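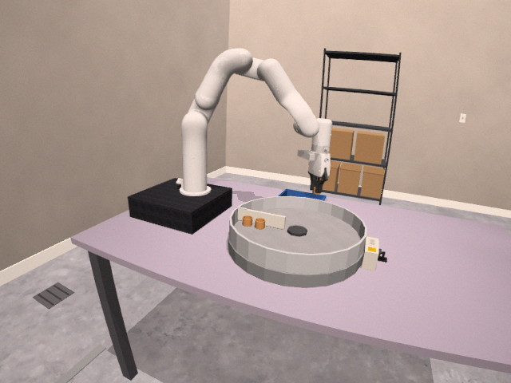

Session 3: Showing the arm what you want

Right, last time we got everybody logged in and most of you managed to drive the arm into the table at least once (good, get it out of your system!). Today we start recording. By the end of the session I'd like each pair to have a small set of demonstrations saved under your Clonetine login, and some opinions about why half of them are rubbish.

Two ways of showing

If you have a real arm in front of you, the oldest trick is to switch off the stiffness in the joints, take hold of it and walk it through the job with your own hands. It feels lovely, you get a sense of the weight straight away, and you learn very quickly which poses the elbow hates. The snag is that your hands and sleeves end up in the camera view, and the robot won't have your sleeves to look at when it's on its own.

The other way is remote control. You hold a controller, the arm follows, and you keep out of the way. It's slower to learn and everyone is clumsy for the first hour, me included. We're working in simulation this term, so remote control is what you'll use, through the Ivico handset. Hand guiding comes back in June when we're in the Ahonen lab, so don't throw away your notes on it.

Before you press record

Look at the whole table first. The round tray in the middle is where most of the trouble lives: the walls are low, but they're still high enough to catch the fingers if you come in flat. Find the two orange cups, the cream board behind them and the dark grey disc, and decide where you're going before you move. The blue bin sits on the far side of the tray, and from our viewpoint you only get its upper rim, so do swing the view round if you need to judge depth. I lost a good many runs last year through guessing.

Recording a run

1. Reset the arm and wait for the handset light to go steady.

2. Start recording, then count to two in your head. A bit of stillness at the beginning makes the trimming much easier later.

3. Move over your object high up, then come down. Slow is fine, but try not to stop dead and dither, as the pauses get learnt along with everything else (I once trained an arm that hovered over a cup like a nervous waiter).

4. Close the fingers, lift clear of the tray wall, and carry across.

5. Let go, back off upwards, stop recording.

6. Mark the run good, poor or failed. Please be strict. A run where you dropped the thing and picked it up again is worth keeping, but mark it as poor and write a line saying what happened.

How many, and how different?

The set I use for my own demo has 499 runs in it, and the bigger shared one on Clargate has 1053. You won't get anywhere near that in an afternoon, and you don't need to. What matters more at this stage is that your runs aren't all the same. Shift the starting positions between goes. Come in from the left sometimes. Swap drivers with your partner, too: people have really distinct styles, and you can often tell who was driving just by watching the wrist.

One thing to agree on, though: pick the order of the objects and stick to it. If one of you does the cups first and the other goes for the disc, the model gets a very muddled idea of what comes next.

For next time

Watch back all your good runs at double speed and write half a page on where you and your partner differ. Bring the failed ones along as well, we'll be replaying a few on the big screen.

Handout last changed September 24, 2022.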